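Chapter 4
Gathering Examples

By now you have met the learner, and you have probably formed some opinion of it. In this chapter we turn to the thing it eats. A learning system knows only what its examples show it, and somebody has to sit down (or, more often, stand up for a whole afternoon) and make those examples one after another.

When Sunita Maurya and I began our first collection at Palbridge, we had a picture in our heads of a tidy week's work. We would guide the arm through a task, save the recording, put everything back and go again. We planned on 800 recordings and ended up with 1,254, and after a long and rather humbling review we kept 735 of them. I still have the notebook, and the most common entry in it is the word "again," followed by a time of day and a remark about lunch.

So please be patient with yourself as you read. Much of what follows will sound like housekeeping: where to set an object down before each attempt, how far to move it from one attempt to the next, when to stop a session and stretch your back. I used to hurry my students through these matters to get to the mathematics, and I was wrong to do so, as Umesh Dhillon kindly told me over more than one cup of tea.

We will start with a single arm and a single object, and stay there for longer than you might like. Section 4.1 sets out what belongs in one example and where it should begin and end. Section 4.2 takes up variety, and asks you to make a first set of 40 recordings of your own. Soft things such as paper and cloth, which never land the same way twice, are left for Section 4.3, by which time your hands will be steadier.

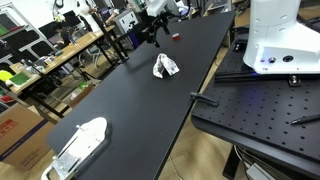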